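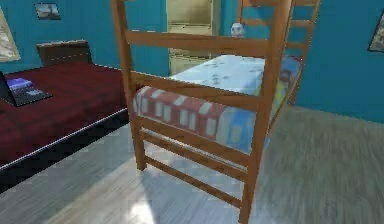
Balgate wrote back overnight to say the vagueness chapter leans too hard on one clause, and that a reader who doesn't accept our reading of "reasonable notice" will stop at page two. Fair. The clause does carry most of the weight in section 2 and I have nothing standing behind it yet.

Notebook, August, morning

Went back to the coding sheet for the notice clauses. We have 508 contracts in the Sevudance set that use some form of "reasonable" next to a time period or in place of one. The first pass put them all under "deliberate". I no longer think that holds. A good many look copied from an older form, and a word that came in by copying tells us nothing about what the drafter meant to leave open.

New labels for the second pass:
D – deliberate, with some drafting history to show it
C – carried over from a form
U – can't tell

U will be large. Leave it large. Last time we squeezed the unclear ones into the nearest box and had to undo it for the Ovau paper.

Tried the labels on 14 contracts before lunch. Four D, seven C, three U. Two of the Ds I would not defend in front of a hostile audience, so perhaps the test for D needs a written trace (a redline, a cover letter, minutes) and nothing softer. Have put that in the guide as a draft rule. Please object in the margin if you disagree.

Afternoon

Read the Rezaei commentary again on open terms in private agreements. The argument is that parties pick an open term when agreeing on a number would cost more than a later quarrel. It works for long supply contracts. I can't see it working for tenancy forms, where one side never had a say in the wording. Our chapter mentions this in a footnote and it should come up into the text, probably before the court cases.

Word count for that section is capped at 700 and we are almost there already. The Roman law paragraph can go.

To do
– recode the first batch with D/C/U, two coders, no talking until both are done
– ask Balgate whether the objection covers "best efforts" as well
– check the clause numbers in the appendix, the last export shifted them by one
– move the tenancy footnote

Coding guide is in the shared folder, version with the red heading. The older one is still there and should not be used.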